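Home Products Complaints Credit files Support Contact

Filed under: Lenders and brokers / Complaints handling

Endport Complaints Register

Endport is a register for firms that lend money, arrange credit or collect payments and have to keep a proper record of customer complaints. It replaces the shared spreadsheet. Each complaint gets a case number, an owner, a deadline and a file that holds every letter, email and call note in one place.

It is made by Stondonby and runs in a web browser. You don't need to install anything on staff computers. The standard edition holds up to 1,000 open cases. Closed cases don't count towards this and stay searchable for as long as your retention setting keeps them.

What it is for

Most small lenders get complaints of the same few kinds: a fee the customer didn't expect, a refund that went to an old account, a default recorded after the debt was paid, a letter sent to the wrong address. They arrive by phone, by post, by email and across the counter, and they often start with someone who isn't on the complaints team.

Endport has a short entry form that any member of staff can fill in. It asks for the customer's name, the account number, how the complaint came in and what the customer said, in the customer's own words where possible. The complaints team sees the new entry straight away and can assign it, merge it with an existing case or send it back with a question.

There is no "not a complaint" button on the entry form. If somebody thinks an entry has been logged by mistake, the complaints team can reclassify it, and the reason is kept on the record with the name of the person who made the change. 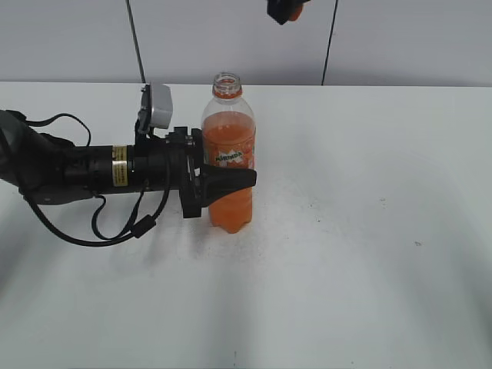
Orange soft drink on a white table, with a black robot arm reaching towards it.

Deadlines

The dates on a case are worked out from the day the complaint was received, which may be earlier than the day it was entered. Both dates are shown. You set the number of days for each stage yourself: acknowledgement, holding letter and final response. Weekends and public holidays can be counted or left out, stage by stage.

A case turns amber when a deadline is three working days away. It turns red when the deadline has passed. Red cases can't be hidden from the team view by changing the filter, and they appear at the top of the manager's list until a letter is recorded as sent or an extension is entered with a reason.

If a case is reopened, the original dates are kept and a second set is added underneath. Reports can be run on either set.

Letters

The standard edition comes with nine letter templates. They cover acknowledgement, request for more information, holding letter, complaint upheld, complaint partly upheld, complaint rejected, offer of redress, confirmation of payment, and referral to another firm. Each has a space for your wording on the customer's right to take the matter to an ombudsman or other outside body. This paragraph can be locked so that individual case handlers can't remove it.

The templates are written in everyday English and can be edited. They were revised by Feng-yi Ng, who also wrote the notes that come with them. The notes are worth reading before you change anything, mainly the part on rejection letters, where firms tend to leave out the evidence they relied on.

Letters can be produced in large print. Audio and braille have to be ordered from your own supplier, but the case will hold a marker showing that the customer has asked for them, and the marker carries over to any later case for the same customer.

Redress calculator

The calculator works out refunds of fees and interest, with simple interest added at a rate you enter. It shows each step and saves the working to the case file as a plain table. It handles part payments and changes of rate. It doesn't handle foreign currency, and it doesn't decide whether redress is due.

If an amount is changed by hand after the calculation, both the calculated figure and the entered figure are kept. You can set a limit above which a second person has to approve the payment.

Reports

Reports can be run by product, by cause, by branch, by outcome and by time taken. The cause list is your own. Hsiao, the reporting add-on, also groups cases by the wording customers used, and this can help to spot a problem with a particular letter or charge before anyone has given it a code. Hsiao is sold separately and needs edition 3 of the register or later.

All reports export to spreadsheet format. Customer names are left out of exports unless the user has permission to include them.

Staff accounts and access

There are four levels of access: entry only, case handler, manager and auditor. Auditors can read everything and change nothing. Entry-only accounts are free of charge. The standard licence includes 100 of them, and more can be added on request.

Every view of a case is logged as well as every change. The log can't be edited by any account, including those held by Stondonby support staff.

Moving from a spreadsheet

Existing records can be brought across from a spreadsheet. Send us a copy with the customer details removed and Jaxon Landry will reply with a column map. Check the map against your own file, paying attention to the date columns, then run the import yourself. The import can be run as a trial first, which lists the rows that would fail and why.

Common causes of failed rows:
- dates typed as text
- two complaints on one row
- account numbers that have lost a leading zero
- outcomes left blank on closed cases

Imported cases are marked as imported. Their deadlines are recalculated only if you ask for it.

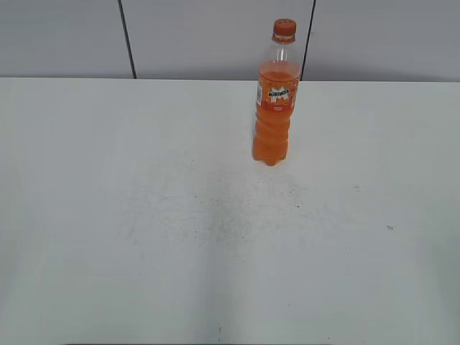
Training and support

Training is by video call in two sessions. The first is for case handlers and deals with logging, letters and deadlines. The second is for managers and deals with access levels, approval limits and reports. Both are taken by Dehua Liang or Cyrill Schnyder and can be recorded for staff who join later.

Support is by phone and email during office hours. Please don't send customer names or account numbers by email. The case number is enough for us to find the record.

Price and ordering

The standard edition is sold on a yearly licence, priced by the number of case handlers. The manager and auditor accounts are included. Hsiao and the Skirketti document scanner link are priced separately. A quotation will show all three so that you can compare them, and you can drop an item without asking for a new quotation.

Licences that start part way through the year are charged by the month up to January, when all licences renew together. Notice to cancel has to be in writing. On cancellation you receive a full export of cases, letters and logs.

To ask for a quotation or a trial account, contact Yi-an Ko through the form on the Contact page. Please say how many people handle complaints at your firm and whether you have records to import.

Page last updated: July 23, 2019

This site uses cookies to remember your settings and to count visits. Accept / Change settings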